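Print | E-mail

January 8, 2021
Gion Holzer

Shelter bedding, notebook entry 7

Continued the cot mat trial for the Pomia night shelter. Mat B (Rurnier foam) compressed under the 90 kg load for 8 hours. Thickness recovered more slowly than mat A. Repeat before reporting.

Deepak has the intake sheets from October. Guests' comments on cold floors agree with our readings near the side door. Yi-an to ask the shelter whether cots can be moved to the inner wall.

Cover wipe-down test stopped at 300 cycles, seam lifting at one corner. Mi-kyung wants a welded seam quoted by Fendano.

To do: second load run, mat A; send seam note to Nam-gil.

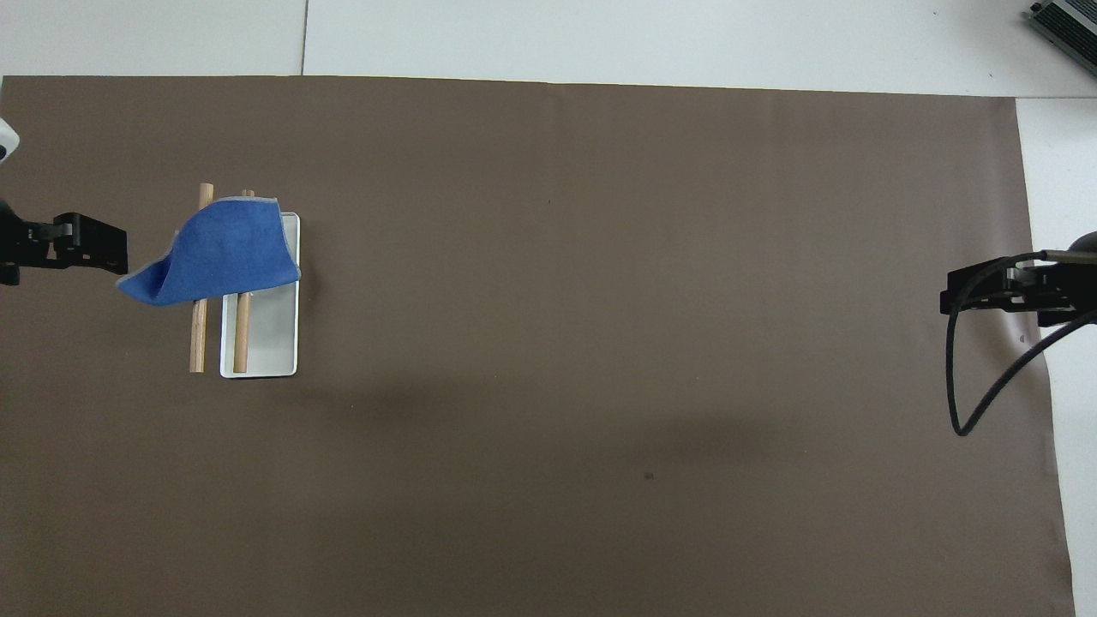
Recent entries
- Blanket drying times, Jang hostel
- Locker hinges, second batch
- Door draught readings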